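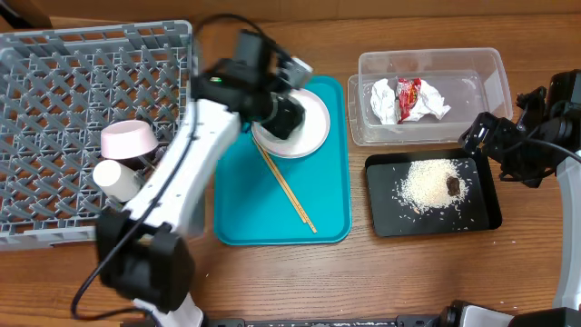 How to Get Tea and Coffee Stains Out of Cups and Bowls

By Francine Lavoie
Apr 8, 2019

Tea and coffee leave a brown film inside cups that ordinary dish soap won't lift. The film builds up in thin layers, and by the time you notice it there are usually several weeks of it. The method below works on glazed stoneware, porcelain, and most everyday glass. It takes a few minutes of work plus some soaking time.

What you need

Baking soda
White vinegar
A soft sponge or cotton dishcloth
An old toothbrush
A dishpan or a clean sink with a stopper
Dish soap

Don't use steel wool or scouring powder with grit in it. Both put fine scratches in the glaze, and the next round of stains will settle into them. I ruined a set of Drurkoren mugs that way before I knew better.

Before you start

Look over each piece. Set aside anything with gold or silver trim, hand-painted designs on top of the glaze, or a visible crack. Metal trim can dull if it is rubbed with baking soda. Cracked pieces soak up water and stain, and no cleaning method will fix that.

Unglazed clay should be set aside too. Rinse it with plain hot water and leave it at that.

Step 1. Wash as usual

Wash everything in warm water with a little dish soap and rinse it well. You want the grease gone first, or the paste in the next step will slide around without doing much.

Step 2. Make the paste

Put two tablespoons of baking soda in a small dish and add water a few drops at a time until it holds together like toothpaste. If it runs, add more soda. This is enough for eight cups.

Step 3. Rub and wait

Wet the inside of the cup, scoop up some paste on the sponge, and rub in small circles. Light stains come off right away. For the ring near the rim and the corner where the wall meets the base, use the toothbrush. Leave the paste on for 5 minutes, then rinse with hot water.

Handles get stained too, mostly on the underside where coffee drips and dries. Run the toothbrush through there while you have it in your hand.

Step 4. Soak what's left

If there is still a brown shadow, fill the dishpan with equal parts white vinegar and hot tap water, enough to cover the pieces. Soak them for an hour. Wash with soap afterward to get rid of the smell.

Don't add the vinegar to the paste. The two fizz and cancel each other out, and you end up with salty water. Use one, rinse, then use the other.

Very old stains may need an overnight soak in a oxygen-type bleach made for dishes or laundry. Follow the package for the amount, and never mix it with vinegar or with chlorine bleach.

Step 5. Rinse and dry

Rinse twice in clear water. Let the pieces drain on a rack, tipped so water can't pool in the bottom, then wipe the insides with a dry towel. Hard water leaves its own white film if it dries in place, and people often mistake that for leftover baking soda. A wipe with vinegar removes it.

What about gray marks?

Gray lines on the bottom of a bowl are usually metal left behind by spoons. They look like scratches, but most of them will rub off. Use the same paste with a little more pressure – a fingertip wrapped in cloth works better than a sponge here. On my Vincze cereal bowls it took two rounds.

Keeping the stains away

Rinse cups soon after you finish with them, even if you plan to wash them later. Once a month, do the paste step on whatever gets used daily. Travel mugs need it more often, and the lids should come apart so you can clean under the gasket. Check that the gasket is fully dry before you put the lid back together.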